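仿真抓取课题组例会纪要

时间：十一月，下午两点开始
地点：Dillport二楼小会议室，部分同事线上接入
主持：Orvokki Räsänen
议题：腕部视角在Strazds策略训练中的作用；Wulten场景库的更新；下一轮实验安排

会议开始前，主持人先谢谢大家在赶稿的间隙还愿意抽出一个下午，也谢谢负责渲染的同事把积压的数据都跑完了。随后直接进入第一个议题，先一起看了腕部视角的几个画面。

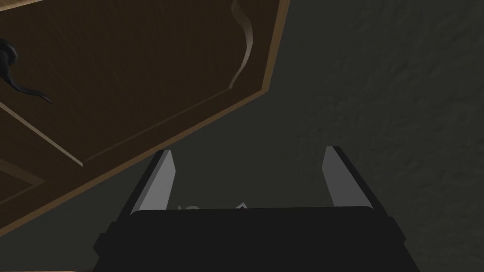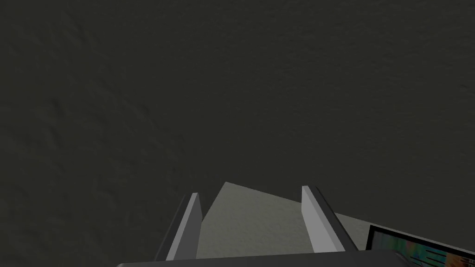
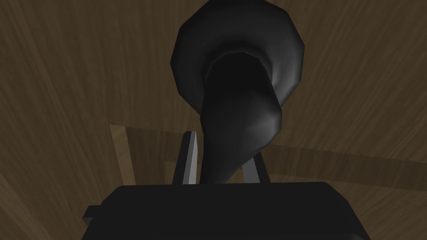
Plusodmont那边的同事在线上先开了口，意思是腕部视角好是好，可它每次只看得见眼前这一小块，策略要是全靠它，手臂一转方向就等于重新认一遍地方，所以想请课题组讲清楚，成功率的提升究竟来自视角本身，还是来自训练数据变多了。

主持人觉得这个问题提得很及时，也坦白说上一稿里这一点写得含糊，审稿人多半也会问。她把方法从头梳理了一遍，这里尽量照原意记下来，方便没到会的同事补课。

目前的做法是这样：在Wulten仿真环境里，每条轨迹同时保存固定视角和腕部视角两路图像，再加上关节状态。固定视角负责交代物体的大致方位，腕部视角负责最后一段接近动作，两路特征分别编码，到动作预测之前才合并。本轮一共用了2385条轨迹参与训练，另外留出456条只做验证，两部分的场景布置互不重复。对照组去掉腕部一路，其余设置完全一样，轨迹条数也一样，因此数据量这个因素在设计上是控制住了的。

结果方面，加上腕部一路之后，在验证集上整体表现更好，改善主要集中在形状弯曲、粗细变化大的物体上。第三个画面里的喇叭状物体就属于这一类：口部很宽，颈部弯着收窄，手指要落在合适的位置，只靠远处的固定视角不太容易判断。方方正正的物体则差别很小，有几种布置下对照组甚至略好一点，大家讨论了半天，暂时没有得出一致的解释。

关于Plusodmont提出的“转向之后重新认地方”的问题，主持人承认确实存在。像第二个画面那样，手指前方大片都是同一种深色表面，图像里可用的线索就很少，策略在这种时候容易犹豫，动作预测的方差也会变大。有同事提议把前几帧的特征一起带进来，给策略一点短期记忆；也有同事担心这样一来训练时间会拖得太长，而且容易让策略记住轨迹的套路，到了新场景反而不灵。两种意见都有道理，最后商定先做一个小规模的试验，带入前2帧，看看方差能不能降下来，再决定要不要全面铺开。

第二个议题是Wulten场景库的更新。这次主要调整了材质和光照的随机化范围，木纹、墙面一类的纹理比原先丰富。有同事反映，暗光布置所占比重偏高，深色物体和深色夹爪挤在一起时轮廓不好分辨，标注核对起来很费眼睛。负责场景的同事解释说，暗光是有意加进去的，想看看策略在不理想的条件下还能不能稳住，不过比重可以再商量。会上同意把光照设置写进每条轨迹的说明文件，以后分析结果时就能按明暗分开统计，不用再回头去翻渲染日志。

另外还提到夹爪与柜门、把手之间的碰撞判定。现行的判定偏严，手指离柜门边缘稍近一些就会提前终止，白白丢掉一些本来可以用的轨迹。主持人建议保留原有判定作为基准，同时另存一份放宽后的版本，两份结果都放进附录，让读者自己比较。大家没有异议。

第三个议题是下一轮实验。现定用14个未见过的场景做测试，每个场景都跑完整组合：只用固定视角、只用腕部视角、两路并用，以及两路并用再带入前2帧。“只用腕部视角”这一组是会上临时加的，正好回应Plusodmont的疑问，也请他们届时一起看数据。线上的同事表示愿意帮忙写分析脚本，只是希望接口文档能早些发出去，上回对着代码猜字段名猜得很辛苦。主持人连声说抱歉，答应这次文档先行。

待办事项：
一、接口文档由Dillport方面整理，发给Plusodmont，字段名要附中文说明。
二、场景库补写光照设置，旧轨迹能补的一并补上。
三、碰撞判定另存放宽版，原版不动。
四、论文方法一节重写，把对照组的轨迹条数和划分方式写明白，弯曲物体与方形物体的结果分开列表。
五、带入前2帧的小规模试验先行，结果出来后发到组内邮件列表。

散会前还聊了几句Strazds要不要改名的事，有人嫌拼写总出错，也有人舍不得，说用惯了。这件事没有定，下次再议。会议于下午四点一刻结束。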